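How to Deep Clean a Front-Load Washer (and Keep It Smelling Like Nothing)

Posted in Laundry Room, by Ifeanyi Ezeani

I love my front loader. I love it so much that I have cleaned it more often than any other appliance in the house, stove included, and every single time I finish I want to go find something dirty just to run a load! If your towels come out with that swampy smell, or you open the door in the morning and get a whiff of old gym bag, set aside an afternoon. It's an easy job and the payoff is huge.

I've had stacked machines in two apartments and now in our place in Rudthorpe, so everything below works for a stacked pair or for a washer standing by itself. If yours is stacked, check which machine is the washer before you pour anything into it. In most stacked sets it's the bottom one, but I've met a combo unit that made me look twice.

What you'll need

A couple of microfiber cloths
An old toothbrush
White vinegar in a spray bottle, mixed half and half with water
A washer cleaning tablet (I use Hekeo, but store brand is fine) or whatever your manual recommends
A shallow pan or a baking dish
An old towel you don't care about
A flashlight

A word of caution before we start: never mix vinegar with bleach, and don't use one right after the other. If your manual calls for a bleach cycle, skip the vinegar completely and wipe with plain soapy water.

Step 1. Empty it and take a look

Pull everything out, and I mean everything. Spin the drum slowly by hand while you shine the flashlight in, and watch for baby socks and the little plastic stays from shirt collars. They love to sit flat against the metal. I once found a guitar pick that had been going around in there since January.

Step 2. Clean the rubber gasket

Most of the smell lives here, in the gray or black rubber ring around the opening. Peel the fold back gently with your fingers, working from the top down both sides to the bottom. You'll find lint, hair, maybe a coin, and some slimy stuff you will not want to talk about at dinner.

Spray the fold with your vinegar mix, let it sit for a few minutes, then wipe it out with a cloth wrapped around one finger. Go after the drain holes at the bottom with the toothbrush. If there are black spots that won't budge, lay a damp, soapy cloth in the fold for an hour and try again. Old stains sometimes stay put, and that's okay as long as the rubber feels clean.

Dry the whole ring when you're done. Really get in there!

Step 3. Wipe the door, both sides

The glass part of the door bulges inward, and the lower curve collects a film of detergent that you stop noticing until it's gone. Swing the door all the way open so you can get at the back of it. Spray your cloth (the cloth, not the door) and wipe the glass, then run the toothbrush around the place where the glass meets the rim, and don't forget the latch.
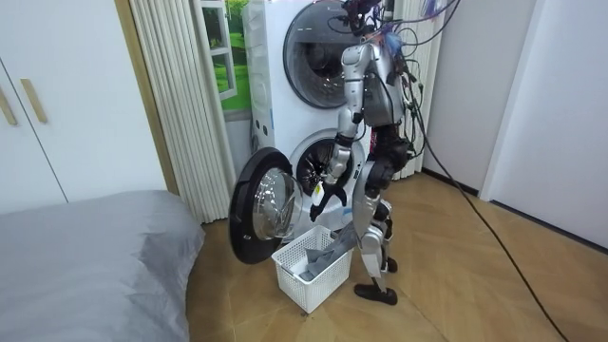
Lower door swung fully open, with a clear view into the drum.

With the door back that far you have lots of room to reach in, which makes this the best moment to wipe the front lip of the drum as well. I do the glass on the top machine while I have the cloth in my hand. It only takes a swipe.

Step 4. Pull the detergent drawer

If your washer has a drawer, it almost certainly comes out. Look for a tab marked "push" or "press" near the back, hold it down, and slide the drawer toward you. Take it to the sink and soak it in hot water with a squirt of dish soap. Pop out the softener insert too, because there's usually a layer of blue goo underneath.

While it soaks, shine your flashlight into the empty slot. The roof of that space gets splashed on every load and it can be shockingly gross. Scrub it with the toothbrush, wipe, and leave it open to the air.

Step 5. Drain and clear the filter

Turn the washer off and unplug it for this one. Many front loaders have a small access panel near the floor, though some compact models don't, so check your manual before you go prying at anything. Let the machine cool if you've just run a hot load.

Lay down the old towel and slide your shallow pan under the spout. If there's a little drain hose, pull it out, uncap it, and let the water run into the pan. Then unscrew the filter slowly. More water will come, more than you expect, so be ready to close it again and empty the pan. Rinse the filter under the tap, pick off the lint, wipe the cavity, and screw everything back in nice and tight.

Step 6. Run a hot cleaning cycle

Put the drawer back and plug the washer in. Drop your cleaning tablet straight into the empty drum, close the door, and choose the tub clean setting. If you don't have one, pick the hottest, longest cycle on the dial. Stick around for the first few minutes and look down by the filter panel for drips.

When it's finished, wipe the gasket one more time. The hot water loosens things, and there's often a second round of gunk waiting in the fold.

Keeping it that way

Leave the door open after the last load of the day. If you have small children or a cat who likes round places, keep the laundry room door shut while the washer door is open, or look into a latch that holds it slightly ajar.

Use less detergent, too! I cut mine back by half and our towels got softer. And I do the full routine every 40 loads, which I track with pencil marks on the side of the detergent box. The gasket gets a quick wipe every weekend.

One last note for the stacked crowd: clean the dryer's lint screen on the same day, while your cloths are out and your music is on. Mine needed a wash in soapy water to get the dryer sheet residue off, and it has to be completely dry before it goes back in.

Next up: getting candle wax out of a tablecloth.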